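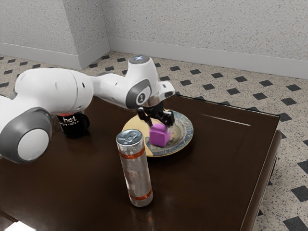 According to the Polel fitter, who rang back just before lunch, we're fussing over nothing and any soft-close hinge will hold a door of that size. Noted. I'd like to see it hold one before I write it into the kitchen spec.

August, bench 3, tall larder door, second round.

Hung the door on the Brøndum hinges this morning, three of them, spaced as per the sheet that came in the box. Sheet says the hinge closes itself from 20 degrees. Ours stopped dead short of the carcass twice before I touched the damper screw. After a half turn it closed, slowly, with a bump at the end. Another half turn and no bump, but then it wanted a push. So "adjustable" means you get to pick which fault you live with.

Prukham hinges after that, same door, same holes (the cup is the same size, the plate isn't, so I redrilled the side panel and filled the old ones). Better close. Worse gap: the door sits proud at the top whatever I do with the depth screw. Could be my drilling. I measured it again and don't think so, but somebody else should put a square on it before we blame the hinge.

Opening angle. Catalog gives 135 for one and 140 for the other and the sales people talk as if that settles it. With the pull-out baskets fitted, the bottom one still catches the door edge on both. What matters is how far the door clears the opening, and neither catalog prints that.

Postetti want us to sign off on one hinge for the whole kitchen, wall units included. I'm against it. A wall unit door weighs next to nothing and a damper set for the larder will leave it hanging half open. They say the same part "self-regulates". Asked for the test sheet, got a brochure.

To do:
- shim the top plate on the Prukham and try the gap again
- load the door racks with full jars, leave overnight, check for sag
- find out if Brøndum sell the damper separately
- don't order anything for the wall units yet

4:40, stopped there. Door left on the Prukhams, racks empty - please don't lean on it.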